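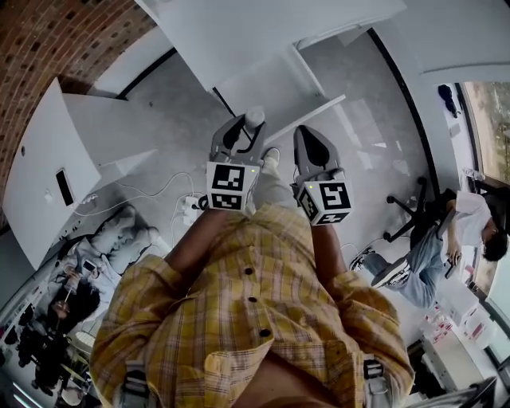
Cómo lavar y planchar camisas de cuadros sin que pierdan la forma

412 veces compartido | 2 comentarios

Las camisas de cuadros son muy agradecidas, pero de tanto meterlas en la lavadora de cualquier manera acaban con el cuello blando y los colores tristes. Yo llevo años cuidando las de casa (que no son pocas, os lo aseguro) y al final he cogido unas cuantas costumbres que os cuento con calma.

Antes de lavar

Desabrochad todos los botones, también los de los puños, y bajad las mangas si las lleváis remangadas, que en los dobleces se queda siempre la suciedad. Dadle la vuelta a la camisa. Si el cuello tiene cerco, frotadlo con un poco de jabón de Tarigan, el de pastilla de toda la vida, y dejadlo un ratito.

El lavado

Programa corto, agua a 30 grados y centrifugado a 700 revoluciones. Con 1.000 también sale bien, pero luego cuesta más plancharla. La primera vez lavadla sola - los rojos y los amarillos fuertes a veces sueltan color - y después ya puede ir con ropa de tonos parecidos.

El secado

Sacudidla bien y colgadla en una percha ancha, a la sombra, con el primer botón abrochado. Estirad con la mano la tapeta y el cuello mientras siguen mojados, ¡ya veréis cuánto trabajo os ahorra!

La plancha

Es mejor plancharla un poco húmeda. Yo empiezo por el cuello, de las puntas hacia el centro, sigo con el canesú y los puños, luego las mangas y dejo los delanteros para el final. Entre botón y botón, id con la punta de la plancha y sin apretar. En los cuadros fijaos en las líneas: si se tuercen, es que estáis estirando la tela, así que levantad la plancha y volved a colocarla.

Y dejadla colgada un rato antes de guardarla en el armario, para que se enfríe.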